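Gripper Days at the Brick Room: Kettle Set, March

I've been collecting hand-held gripper demos for Dinaveo since the winter, and this page is where I dump my notes and pictures as I go. Click around, borrow whatever you like.
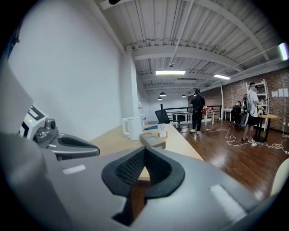 How many demonstrations does one simple task need before it's worth training on?

We plan on 100 good ones per task, and I like to do a first training run at 43 to see if anything is going badly wrong. Good means the whole thing from reach to let-go, with no fumbling in the middle. Fumbles get their own folder (I've got plans for those!).

The kettle desk, seen from behind the gripper. The white kettle is my favorite object in the whole set, mostly for that handle, and the second gripper is parked on the left end of the desk with its marker label showing and its little green light on.

If you're new to this, the part I'd look at first is the black V-shaped pad in the middle. You get used to seeing the world through it pretty fast, and after a week or so I caught myself lining up my coffee mug at home the same way.

A few things I scribbled down for the next round:

Start positions. I was starting every kettle reach from nearly the same spot, and the first Briltov model we trained had a terrible time with anything else. Now I move my feet after every 5 takes. Left side, right side, way too close, a little too far, whatever I can reach from without falling over.

Speed. Slower than you think! My early takes look like I was late for a bus. I count to two before I close the fingers and again before I open them.

Breaks. I stop after 10 takes and shake out my wrist. The takes I do when I'm tired are the ones I end up tossing anyway, so I might as well go get a snack.

File names. Task, spot, take number, in that order, lower case. I spent one whole afternoon in March renaming things and I'm never doing that again.

Next up is the Visine set, all drawers and cabinet doors, and I'll start a new page for it once I've sorted the takes.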